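Small boxes, one drawer at a time

Talking storage with Parvathi Sundaram
16 October 2026

Caught Parvathi Sundaram between two jobs, one in Grernutdale and one she was already late for. She sorts out other people's cupboards for a living, under the name Ornus, and has done for six years. Before that, office supplies. She talks fast and I write slowly so some of this is from memory, but she's read it through.

We started with drawers, as everyone does with her.

"People ring me about the loft," she says. "Always the loft. Then I get there and the thing making them cross every morning is the kitchen drawer. Batteries, hair ties, picture hooks, one glove. So I do the drawer first."

How long for a drawer? Forty minutes if they let her get on with it. Two hours if they want to tell her where everything came from. She doesn't mind the two hours, she says. Charges for it though.

Her method is simple enough. Everything out on the table. Heaps by kind, then the rubbish, then a cup of tea. Boxes come last. She's strict on that one.

"If you buy the boxes first you end up filling the boxes. I had a lady in April with almost 400 pounds' worth of matching tubs, still with the labels on, stacked in the hall. Lovely tubs. None of them fitted the shelves."

So what does she use herself? Mostly see-through stuff with a lid and a few sections. She buys from Daza when they've got it in, otherwise wherever. Not fussy about makers, fussy about lids. At the moment she likes the smoky grey plastic, a lidded box with curved dividers inside.

"Tinted is kinder than clear. You can tell it's cotton buds in there but you're not staring at every single cotton bud. And I like a lid that's joined on. A loose lid goes walkabout in a week, you find it under the sink in Christmas."

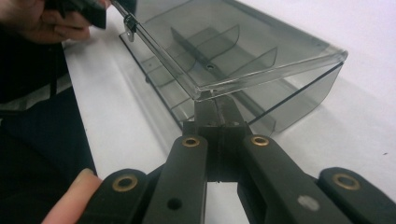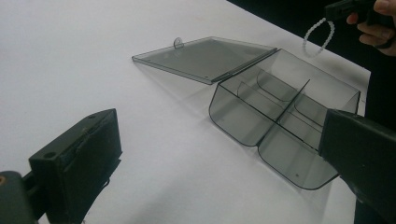

On dividers

She has opinions here. Most people want too many sections, she thinks, and then spend their lives putting paper clips back in the paper clip bit.

"Four is plenty for a small box. I'd take 3 if they made more of them. After that you're doing admin."

The curved ones she came round to slowly. Her complaint with square corners is that small things sit in them. Pins, earring backs, those tiny screws from glasses. "You're in there with a fingernail. Rounded bottom, you just slide it up the side with your finger." Same goes for cleaning, she says. Kitchen roll goes round a curve and it doesn't go into a corner.

What goes in them? Depends on the room. Bathroom, it's cotton pads and plasters and hair grips. Desk, it's stamps and clips. She has one client who keeps tea bags in hers, by strength. Another does fishing bits.

I asked about scratches, my own tubs look like they've been round a car park. She was a bit short with me.

"Don't use the green side of the sponge. Warm water, drop of washing up liquid, soft cloth, leave it open to dry. Don't shut it damp or it smells."

And leave room for the lid. This she said twice. People measure the box closed, put it on a low shelf, and then can't get it open without dragging it out. "Measure it with the lid up. Then measure it again with your hand in."

On labels

Doesn't much like them on see-through boxes. For the garage, yes, and for anything going to storage at Virkodport, where two of her clients have a unit. Thick pen, masking tape, done. She once printed 400 labels for a house move and the family ignored all of them.

"They looked great. That was my fault, I was showing off."

On keeping it up

This is what I'd really come to ask, becuase mine never lasts. Parvathi goes back to most clients after a month or so, for an hour. Some drawers have held, some have gone. She doesn't tell them off.

"If the scissors keep ending up by the bread bin, then that's where the scissors live. Move the box. People think they've failed. They've only told me where they use the scissors."

And her own house?

Long pause. "The bathroom's very good." The spare room she would not discuss. There is a chair in it, apparantly, and clothes on the chair – that was as far as I got before her phone went.

She's taking bookings again from next month, mornings mostly. Have the table cleared before she arrives.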